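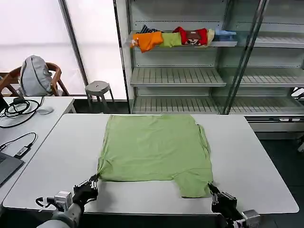 # Kikby Song Annotations

Print | E-mail

Kikby is a corpus of annotations on recorded songs, prepared at Plarkumholm for the study of how singers phrase a lyric. Release 2 covers 1026 recordings by 200 solo artists and small groups, most of them in the folk and country traditions. Audio is not distributed - users must obtain the recordings themselves and match them by the catalog key.

## Contents

- `tracks.csv` - one row per recording, with title, performer, label and year of issue
- `lines.csv` - sung lines with start and end times in seconds
- `breaths.csv` - audible breaths, marked for 624 of the recordings

Lyrics are given only as line numbers and syllable counts. The words themselves remain under copyright and have been left out.

## Annotation

Kirsten Beaudoin and Kristaps Uibo marked all line boundaries by ear in the Porkimik editor. Where their times differed by more than a quarter of a second, Ita Fitzgerald made the final decision. Harmony vocals are ignored unless they carry the melody alone.

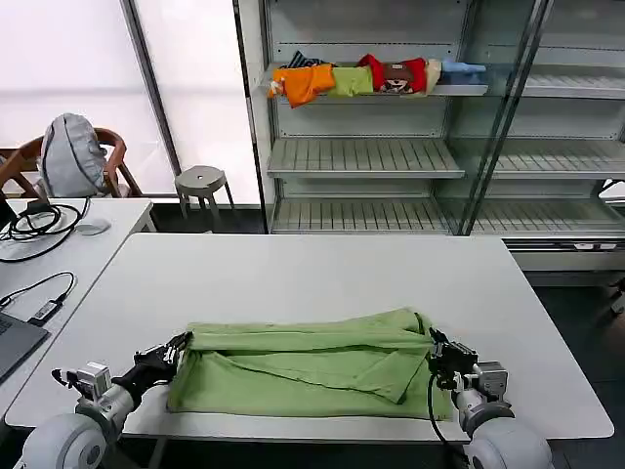 ## Known Issues

Live recordings are less reliable than studio ones, particularly where applause covers the last line. Spoken introductions were timed in the first release and have been removed.

## Corrections

Corrections received by 26th January will appear in the next release. Please write to Jade Sandhu and quote the catalog key.

Print | E-mail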